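The Ferry to Skarkar

A story in two parts

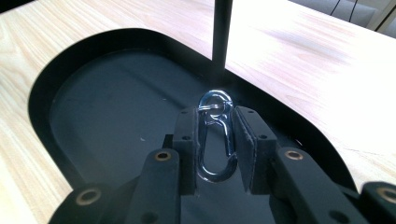

1. The Ticket

Irina Bogdan bought the ticket in May, before she had told her brother anything. It cost 23 crowns and was good for any crossing that year. She kept it in a cookbook.

Their mother had left the house on Skarkar to both of them. Florin wanted to sell. He had a buyer, a man named Wagner Queiroz who owned a boatyard at Rullow and needed somewhere to put his workers. The offer was fair. Florin called on the phone every few weeks to say so.

"You haven't been out there in nine years," he said.

"Neither have you."

"I'm not the one who wants to keep it."

She had not said she wanted to keep it. She had said she wanted to see it first. To Florin these were the same thing, and she was too tired to argue. She worked nights at the bakery that spring and slept in the afternoons with a towel over the window.

By the fall he had stopped calling and started sending letters. The third one had a form in it, already signed on his side. She put on her coat, took the ticket out of the cookbook and walked down to the harbor.

2. The House

The crossing took three hours. There were 11 passengers and a crate of hens. A woman in a green scarf sat down across from Irina and looked at her for a while.

"You're Ana's girl," the woman said. "I'm Ruxandra Lazăr. I lived behind you."

"I remember the fence."

"The fence is gone. I burned it two winters ago. I wrote to your mother and she said go ahead."

They shared a bag of plums. Ruxandra told her who had died and who had moved to the mainland, and she did it in order, house by house, going up the hill from the dock. When she got to Irina's house she skipped it and went on to the next one.

The key still worked. Inside it smelled of soot and old paper. The roof had leaked over the stairs and the fourth step was soft, so Irina went up along the wall. Her bed was there without its mattress. In her mother's room somebody had folded the blankets and put a brick on top of them.

She found the letters in the kitchen drawer, under the string. They were from Florin, one for every month their mother had lived alone. He had sent money with each of them. He wrote about the weather and the price of coal, and at the end of every one he asked her to please come and live with him. Irina had never known he asked.

She read until the light went. Then she knocked on Ruxandra's back door – there was nothing between the houses now but grass – and asked to use the phone.

Florin picked up on the second ring.

"The stairs are bad," she said.

"I know. She told me."

"I found your letters."

He didn't say anything. She could hear a radio on his end, and then he turned it off.

"There's a boat tomorrow at noon," Irina said. "Bring a hammer. We can talk about Queiroz after you've seen it."

"I get seasick."

"Sit in the back, next to the hens."

She hung up and Ruxandra gave her a mattress to carry home.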